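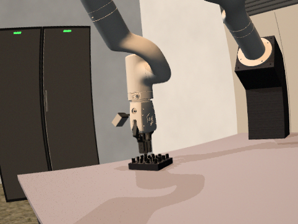 Four Numbers Before Anyone Says "Success"

A simulated arm lowers its gripper over a black pegged block, fingers close together, tips at or near the top of one peg. Whether that counts as a grasp attempt, a contact or a fault depends on who wrote the evaluation script. Wuvurlow wants the answer written down before the first run.

The group's reporting practice for simulated manipulation, in force since 1st October, fits on 12 pages. It applies to any result submitted to its shared registry and covers four items: start state, contact definition, stop condition and trial count.

Start state is the strictest. Object pose, arm pose and lighting must be stored with the random seed, and a reviewer must be able to reload them without help from the authors. Lev Tkachuk, who drafted the section, rejected an earlier version that allowed "nominal pose." Two labs had read the phrase two ways.

Contact took longer. Physics engines report touching at different distances, and a gap too small to see in a render can register as force in the log. The text now requires a stated threshold in millimeters and the engine's solver settings. Renders may accompany a claim of contact but can't support it alone.

The minimum is 40 trials per condition. Failed resets count as trials unless the fault is logged before the arm moves. Leonor Veloso, who runs evaluation at Brouwer, calls that rule expensive but fair. "We lost 18 runs to it in the first batch," she says. "They were bad runs. They belonged in the table."

Csenge Balogh of Grullico objects to the stop condition, a fixed time limit per task. Slow, careful controllers are penalized, she argues, and peg tasks reward slow approaches. Her proposed wording sets the limit by distance traveled and goes to review in November.

Shadows and surface texture are recorded under the current text but not scored.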